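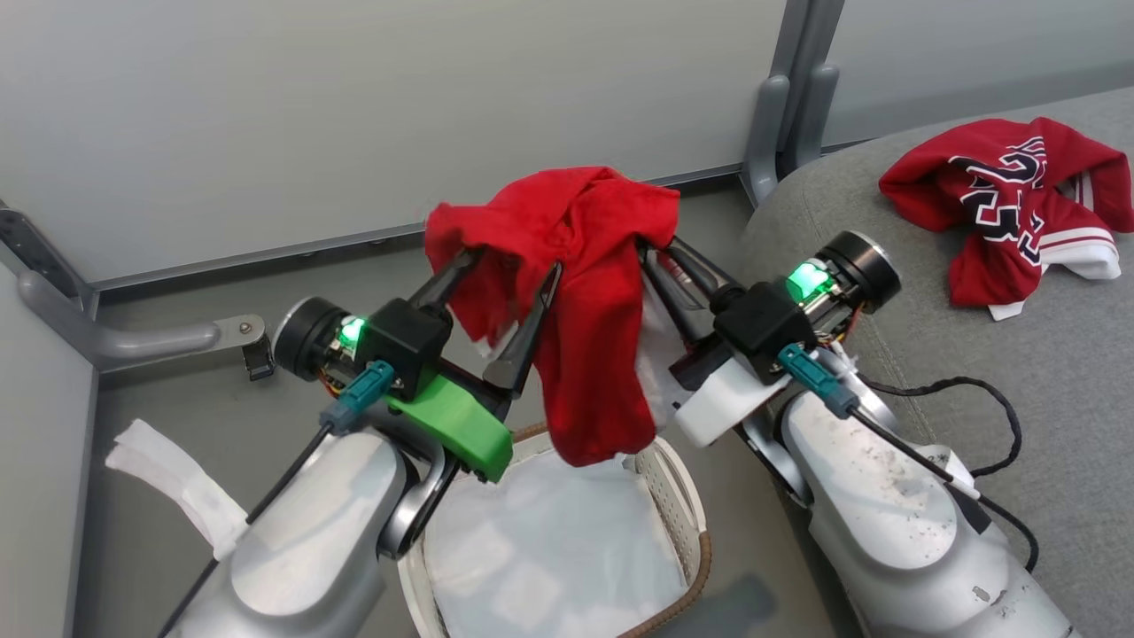
Dwight Turcotte asked after the last lecture why we spend two full hours on fingers, when the controller is the part that everybody changes first. My reply was that he should do Lab 4 with the same controller and two sets of fingers, and then ask me again. He did the lab and he asked again, so I have put a longer reply into these notes.

Home Syllabus Lectures Labs Reading list Downloads Contact

Lecture 7. Comparing grippers for soft objects

7.1 What we want to compare

In Lecture 6 the objects were stiff. A stiff object has a width, and the gripper either opens wide enough for it or it does not. With cloth the width is decided at the moment of closing. The same cloth can give one layer between the fingers, or four, and the encoder of the gripper shows nearly the same number in both cases. For this reason the usual table with stroke, force and speed is of small help to us, and we have to try the grippers on the task.

The task in the Trirkbridge lab is picking clothes and carrying them to a laundry basket with two arms. It is a good task for comparing because it contains three different grasps: from a soft seat, from the floor, and from the other hand. Please keep these three apart in your log. Many students put them together and get an average that says very little.

7.2 The setup

Both arms carry the same gripper body. The mounting at the wrist is green on the left arm and white on the right arm. Write "green" and "white" in your notes if you are not sure about left and right, as these change when you stand in front of the robot.

We have two sets of fingers, the Dufour set (long) and the Tesus set (short, with rubber pads). The controller is Drallar for all runs. Do not change the closing force between sets. If you think that one set needs more force, write it down and make a separate run.

Start every run with both hands open and clear of the cloth, and save one picture from the head camera at this moment.
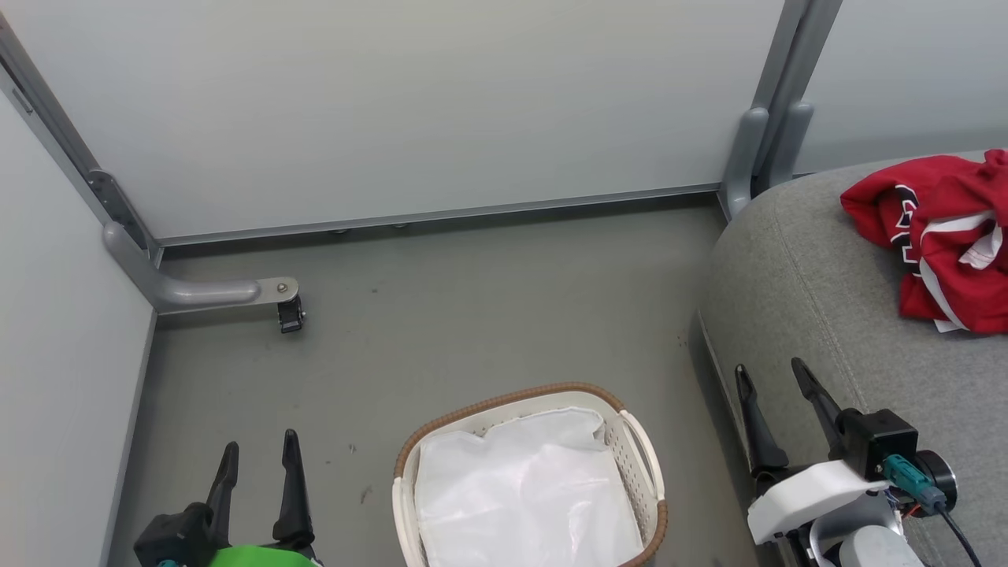 Fig. 7.2: Head camera. Basket with liner near the bottom, red garment on the gray seat.

From the head camera you can judge where the cloth is, but not very well how it is held. The gripper body often covers the point of contact. In Lab 3 several groups marked a grasp as good from the head camera only, and when we looked at the wrist camera the fingers had one thin fold near the tips.

7.3 Results of the last course

In the November labs we logged 668 grasps. Of these, 238 were made with the long fingers and 282 with the short ones. The others were taken out, mostly where the two camera clocks differed by over 100 ms and we could not say which picture belonged to which closing.

Long fingers were better on the seat. They go deeper under a fold before the gripper body touches the cushion. On the floor there was no clear difference. In the hand-over the short fingers were better, and I had expected the opposite. When both hands are close together, long fingers reach past the cloth and come near the fingers of the other hand, so the operator slows down and closes too early.

One more remark about the pads. Rubber holds one layer of cloth well, but it also does not let go well. Over the basket the cloth sometimes stayed on one pad after opening. Count this as a release fault and not as a grasp fault.

7.4 Reading the wrist camera

For each grasp look at three things in the wrist picture, and write one word for each:

a) where the fold is in relation to the fingertips (above, level, below)
b) whether you see the inner side of the cloth between or beside the fingers
c) whether the other hand is in view

In Fig. 7.3 the words are "above", "yes" and "yes". The other hand comes in from the left side. Expect the near fingers to be out of focus and do not try to correct this with the lens, otherwise you lose the floor.
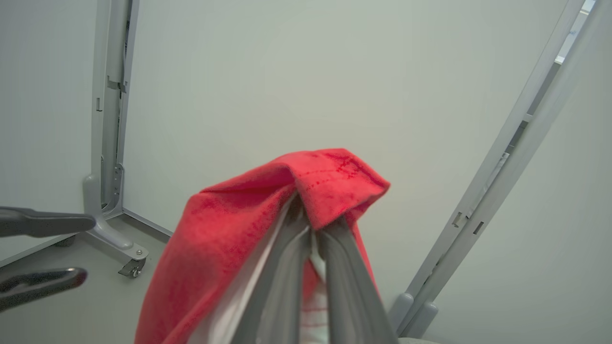

7.5 Exercises for Lab 4

1. Make ten grasps from the seat with each set of fingers. Use the same cloth and drop it again from the same height before every grasp.

2. Make ten hand-overs with each set. Log the time from the first closing to the second closing.

3. Mark all grasps first from the head camera, then from the wrist camera, without looking at your first marks. Report how often the two disagree.

4. (Optional) Repeat exercise 2 with long fingers on the green side and short fingers on the white side. Then exchange them. Dwight has started on this one and will share his log file, so please ask him for the column names before you make your own.

Bring the fingers back with all four screws in the bag. The reading for Lecture 8 is the Drallar manual, the chapter on force limits.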